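Is the Orix kitchen package worth paying for, or is it just nice renders?

Posted by Milagros Talavera
March 2023
Tags: simulation, two-arm setups, household tasks

I run a small shop that programs arms for light food handling, mostly plating and tray loading. We're looking at the Orix kitchen package from Zallia. It's a simulator add-on: you get ready-made kitchens, a two-arm model you can drop in next to an island or counter, and a set of pick-and-place tasks with plates, pastries and so on. The sales page says it "closes the gap" between simulation and a real kitchen. I've read that sentence on a lot of sales pages.

The rep offered me a trial with 3 kitchens in it, and the full license has 20. My questions are pretty basic. Are the contacts any good, or do things slide around like they're on ice? Can you change the counter height and the base position of the arms without breaking the task scripts? And has anybody moved something from this onto real hardware and had it work more than once in a row? I don't care how pretty the wood floor is.

Trí Lý
Looks great to me. We got it in October and the install was easy. The kitchens load fast and you can swap the counter material from a menu. I'd say go for it.

Milagros Talavera
Thanks, but did you run it on a real arm?

Trí Lý
Not yet, we're still on the demo tasks.

Eugénie Poulain
I've had the full license for a while at Inskip, where we do fixtures for bakery lines, so I'll try to go through what you asked.

Contacts: fine for rigid things, poor for food. A plate behaves like a plate. A croissant behaves like a small piece of wood in the shape of a croissant. It doesn't squash or flake, and the gripper can pinch it far harder than you'd ever dare with a real one. There's a friction setting per object and the default is too high. Turn it down before you believe any success rate. We ran the stock plate-and-pastry task 100 times with the defaults and it looked wonderful. With friction closer to what we measured on our own trays it looked a lot worse, and the real arm was worse again.

Counter height: yes, it's one value, and the task scripts follow it. Base position: sort of. You can move the arms, but the approach poses are stored relative to the corner of the island, so if you shift the base much the arms reach for the old spot. Zallia support told me this was "expected." Plan on redoing 4 poses per task by hand.

Real hardware: we did get a plate-sliding move across. It needed our own camera calibration and our own gripper limits, and by then I wasn't sure what Orix had given us beyond a place to test for collisions. It is good for that. Stools under the overhang, a faucet sticking up, a second arm down at your elbow: that's the sort of clutter I'd otherwise model myself, and I'm slow at it.

I'd take the trial and wouldn't sign for the full license on the strength of it. Ask them in writing whether updates are included. Ours weren't.

Huệ Quách
Agree with most of Eugénie's post, though I'd be harder on the price. Most of the 20 kitchens are the same layout with other cabinets and another countertop. If you need variety for training, count layouts and ignore colors. Jastutlow sells a plainer package with uglier rooms and better documentation, and I got more use out of it. Neither one does soft food.

Picture from my own trial copy, so you can judge the room and where the arms sit.
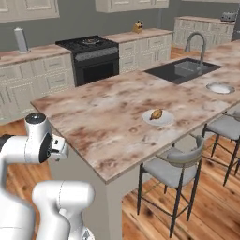

Orix trial kitchen, both arms at the near corner of the island, pastry on its plate.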